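Community Help > Work and Jobs > Machines at work
Last updated in July

Our repair shop will use a robot arm for the hardware bench. What changes for us?

Milagros Goicoechea
I work at Jiststead, where we take old office computers apart and test the pieces. Until now we did everything by hand. The new arm practises with memory, processors and drives, and my manager says it will take over the simple swaps. 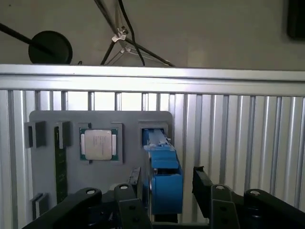 We are 14 people on the bench and we handle 400 machines in a month. I am not against the robot, but I would like to know which tasks stayed with people in other shops, and whether your pay grade was changed.

Marjatta Riihimäki
In our shop the same thing started two years ago. The arm got the drives first, as they slide in and out in a straight line. Cables stayed with us, and also every case with bent metal. 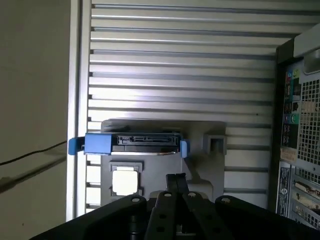 My day has now less lifting and more checking. I look after the arm, I write down where it stops, and I finish the machine myself. The pay grade stayed the same until we asked for a new job description, so please ask early and in writing. Ask also who is responsible when a board is damaged. With us this was not clear for 80 days and it made a bad feeling between the shifts. 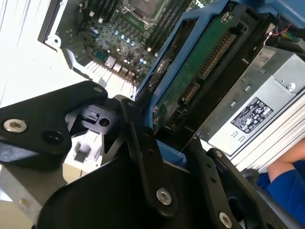 Plumer would add training to that list. We got one afternoon and a printed guide, and it was too little. Get the hours fixed before the arm does real orders. Also our target went up to 600 in the first month, which was silly.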